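How Does a Movie Get to Your Screen So Fast?

You press play, and – whoosh! – the movie starts. You didn't have to wait for the whole thing to arrive first.

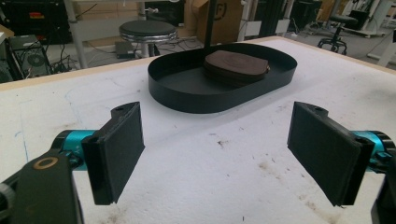
So how does it work? It's called streaming, and it's one of the coolest tricks on the internet!

A movie is a huge file. Sending it all in one go could take ages, so a computer called a server chops it into tiny pieces, each just a few seconds long. Let's say you want to watch Kurkedari, a cartoon about a flying goat. It's 11 minutes long and gets sliced into lots of little chunks. The first few zoom to your house, and the cartoon begins while the rest are still on their way!

Your TV or tablet always tries to stay a bit ahead of you. It keeps the next pieces in a waiting area called a buffer. If the buffer runs out, you get that spinning circle. Grrr!

Where do the pieces come from? Big video services keep copies of their shows in lots of different towns. If you live in Pickering and the nearest copy is in Jesmont, your cartoon has only a short trip to make – much quicker than crossing an ocean!

And what if everybody in your house is online on Friday night? Then your screen may ask for smaller, blurrier pieces that travel faster. When the internet speeds up again, the sharp picture comes back.

Try this: next time a show looks fuzzy at the start, count to 5 and see if it gets clearer!

Words to know
Server: a computer that sends things to other computers
Buffer: the waiting area for the next bits of video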